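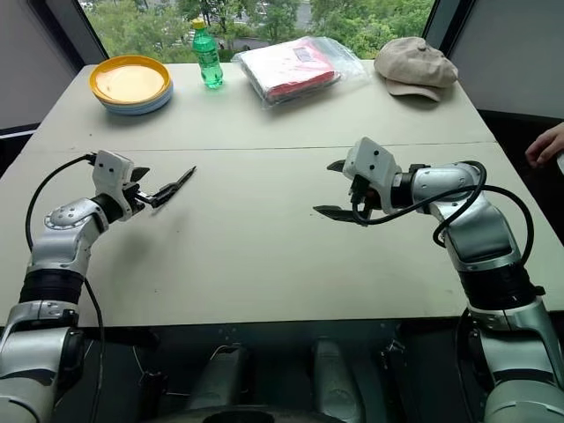 ## Kumberg Community Kitchen: progress report to the Hakim Fund, second quarter

### Where the grant stands

The refit of the kitchen is finished except for the back door and the second sink. The Hakim Fund grant has paid for the electrical work, the floor and the walk-in cooler. The remaining balance is set aside for the door, which is on order from Mirkach. They have moved the delivery twice and now say it will come before the end of June. We have not paid them the second installment and will not until the door is hung and the inspector has seen it.

The cooler came in under the quote. With your office's written approval, we moved the difference to shelving for the dry store. Receipts for both are in the attached folder.

### Meals

We served 293 households this quarter. The target in the agreement was 200. Most of the increase came after the elementary school closed its own summer pantry and sent families to us. We expect the number to drop again in the fall, but we would not plan on it going below the target.

Home delivery is behind. We said we would have two routes running by now and we have one, on the north side of Kumberg. The south route needs a driver with a van, and the person who had agreed to do it took a full-time job. We are advertising the position with paid mileage. Until it is filled, people on the south side can pick up on Tuesday from the church hall, and most have chosen to do that.

### Cooking classes

The spring course ran for its full eight weeks. Attendance was good for the first half and thin after that. People told us the 5:30 p.m. start was too early for anyone working a day shift. The next course will start at 6:45 p.m. and run for six weeks.

We also cut the bread session. It took the whole evening, and the ovens were needed for the next day's meals.

### Ordering and stock

We switched to Finasora for stock records in the first month of the quarter. Entering the opening inventory took longer than planned, and for a while we kept the paper book as well. The paper book has now stopped. Spoilage of fresh produce is lower than last quarter, mainly dairy and greens, though part of that is the new cooler.

One problem is still open. Donated goods arrive without a price, and the monthly report shows them as zero. We are using a flat value per pound until we agree on a method with your office.

### Spending outside the budget

The grease trap failed and had to be replaced. The cost was $600, paid from our own reserve. We are not asking the fund to cover it.

### Next quarter

- Back door installed and inspected
- Second sink plumbed in
- South delivery route staffed
- Evening course open for sign-up by the first week of the quarter
- Method for valuing donated goods agreed in writing

We would like to request a one-month extension on the delivery milestone only. The other dates in the agreement can stay as they are.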